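Residents' Newsletter
Household Matters: Storing Knitwear Over the Summer

The Residents' Office at Okcombe House will again accept woolens and other heavy knitwear for summer storage. Items may be brought to the linen room on the ground floor until the close of business on Sun 19 July. The cedar closets were cleaned and relined in the spring, and the office now has space for 130 garments, compared with 40 last year.

Residents are asked to wash and fold their own knitwear before bringing it down. Last summer a number of sweaters arrived on hangers, and several had stretched at the shoulder by the time they were collected. Staff cannot correct this kind of damage, and the office does not accept responsibility for it. Garments on hangers will be returned to the resident for folding.

Simão Baptista, who supervises the linen room, recommends that each sweater be laid out on a made bed before folding. A bed gives enough room for the sleeves, and the knit can be smoothed by hand without being pulled. Heavy cable patterns need particular attention. The raised braids hold a crease for a long time if they are pressed flat under other clothing, and the sleeves should therefore be folded loosely across the body, one at a time, with the cuffs left smooth.
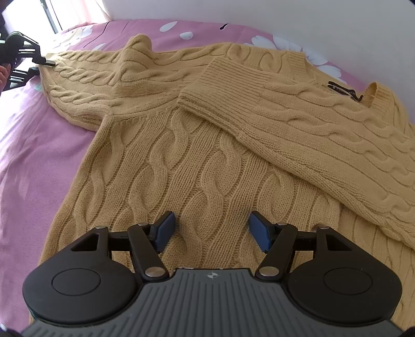
Once both sleeves are in place, the hem should be brought up toward the collar in a single fold. A second fold is acceptable for lighter garments. Thick sweaters -- cable knits, fisherman's sweaters and the like -- should be folded once only and placed at the bottom of the bag. Buttons should be fastened and pockets emptied. Small holes should be mended beforehand, as they tend to widen in storage.

Each apartment may store up to 5 garments without charge. Cotton storage bags are available at the front desk and should be labeled with the apartment number and the resident's last name. Plastic bags are not accepted. Residents who prefer to use their own cotton bags or pillowcases may do so, provided that the label is sewn or pinned on securely.

Residents of the Trerer wing should note that their elevator will be out of service on weekday mornings while the doors are replaced. Bags from that wing may be left with the porter, who will take them to the linen room each afternoon. A receipt will be placed in the resident's mailbox by the following day.

Stored items may be collected at any time with 30 minutes' notice to the front desk. The office asks that receipts be kept, including those for bags left with the porter. Questions about repairs or about garments with special washing instructions should be directed to Mr. Baptista in the linen room.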